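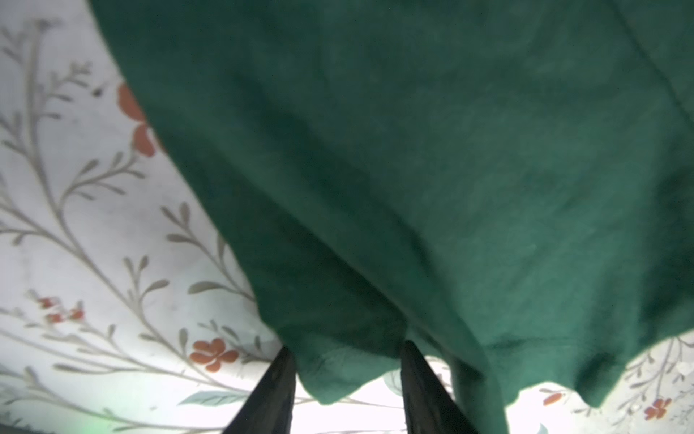

Can one operator record demonstrations on two arms without a second person at the controls?
The Pisturell Demonstration Station is arranged for a single operator. Both leader arms are mounted on the operator's side of the table, the foot pedal starts and stops each recording, and the emergency stop is within reach of either hand.

Pisturell Demonstration Station
Supplied by Pillay, Sokville
Category: Teaching and remote control equipment

Overview

The Pisturell Demonstration Station allows a person to show a robot a task by carrying it out through a pair of leader arms. The follower arms repeat the operator's movements as they are made, and the station stores joint positions, gripper openings and wrist camera video on a common clock. The recordings may then be used to train a control policy or be played back for review.

The station was developed for tasks that are difficult to program step by step, in particular the handling of clothing, towels, bedding and other soft goods. Cloth does not hold a fixed shape, and a grasp that succeeds on one fold may slip on the next. Operators therefore need fine control over the closing of the fingers and a close view of the fabric at the point of contact. The wrist cameras are placed for this purpose, and each view includes the gripper fingers.

Methods of teaching

Remote control. The operator moves the leader arms and watches the follower arms directly or on the monitor. Gripper closing follows a spring trigger under the index finger. Trigger travel can be set separately for each hand.

Hand guiding. With the drive in free mode, the operator takes hold of the follower arm at the wrist collar and leads it through the task. Gravity compensation remains active. Hand guiding is recommended for slow placement work and for marking start positions. It is not recommended for lifting or folding cloth, as the operator's hand may enter the wrist camera view.

Both methods write to the same file format and may be combined within one project.

Equipment supplied

Follower arms with parallel grippers: 2
Leader arms with trigger handles: 2
Wrist cameras with mounting brackets
Control cabinet and power supply
Foot pedal, three-position
Emergency stop with table clamp
Amow recording software, one station license
Spare fingertip pads and hex keys

The table, monitor and workstation computer are not included. The table must be rigid and at least 90 cm deep. Folding tables and tables on casters are not suitable.

Recording with Amow

Each recording is listed by task name, operator and time of day. At the end of a recording the operator marks it as accepted, rejected or held for review by pressing the corresponding position on the foot pedal. Rejected recordings are kept in a separate folder until the project owner removes them.

Camera exposure may be locked before a session. Pale or printed table coverings can cause the automatic setting to shift as the arm moves, and a locked setting is advised where such coverings are used. White balance is locked from the same menu.

Video and joint data may be exported together or separately. Export does not alter the stored original.

Training for operators

A training course is offered at the Sokville premises and is included in the purchase price for the first group of operators. Participants practice grasping a single layer of cloth, lifting from underneath, transferring between grippers and laying a garment flat. The course is led by Zanele Msimang. Further places may be booked separately.

Customers who already hold an earlier Pisturell station may attend the afternoon session on the revised trigger handles without charge. The next such session will be held in June.

Safety and maintenance

The station is intended for indoor use by trained adults. No person other than the operator should be within reach of the follower arms while the drive is active. Long sleeves should be fastened and lanyards removed before hand guiding.

Fingertip pads should be inspected before each session and replaced when the surface has become smooth. Lint should be removed from the finger slides with a dry brush. Compressed air must not be used.

Shipping and orders

The station ships in one crate with a gross weight of 41 kg. Installation by Pillay staff is optional. Quotations, delivery terms and replacement part lists are available on written request from Unathi Radebe, Equipment Sales, Pillay, Sokville. Please state the intended task and the dimensions of the table when writing.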